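Fresh cables for the Remetti cell

2018-09-14

The picking cell at Femton's Dranddale workshop is back on the schedule, and the people who look after it could hardly be more pleased! The Remetti cell, named after the street the workshop used to be on, spent most of the summer stopping for no clear reason. It would run well all morning, drop a signal from the hand, and then behave perfectly as soon as anyone came over with a meter.

Balthasar Rüegg, who keeps the cell going, traced the fault in July. A signal wire had broken inside its jacket close to the last joint, where the bundle bends most. From the outside the cable looked as good as new.

"I must have gone through the program 20 times before I put my hands on the cable and just wiggled it," he said. "The input went off, the input came on. I was so happy I went and got everyone."

The old bundle had been pulled fairly tight to keep it out of the way of the bin walls. Good for clearance, hard on the wires every time the wrist turned. Rüegg's new routing gives the last joint a big, generous loop and holds the bundle with a strap farther back on the forearm, so the bending is spread over a much longer piece of cable. He also moved to plug-in connectors at the tool end – a change he has wanted since the cell was built – and a bad lead can now be swapped in 10 minutes without opening up the rest of the bundle.

The bin got some attention as well. It had been creeping across the table a little with each bump, which meant the taught positions slowly went off. It is clamped now, and blue tape on the tabletop gives a corner to line things up with. Simple stuff, and it makes the morning check so much quicker.

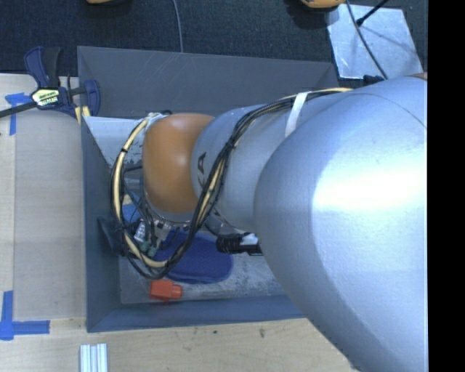
What the checks look like now

Before the first run, the arm is jogged slowly through its lowest reach into the bin with one person watching the loop the whole way down. If it touches a wall or catches on anything, the strap gets moved and the pass is done again. The plugs are checked by hand with the power off, and the bin is checked against the tape.

Every 40 hours of running, the strap comes off completely and the jackets underneath are looked over for shiny spots or flat spots. Rüegg writes down what he finds, even when it is nothing, and the notebook hangs on a hook next to the controller.

So far the new setup has done almost 900 cycles without a dropped signal. The Moser cell next door is getting the same treatment next, and the connectors for it are already on the shelf. Anyone at Dranddale who wants to learn the strap and loop work is welcome to join in – bring safety glasses and ask for Balthasar.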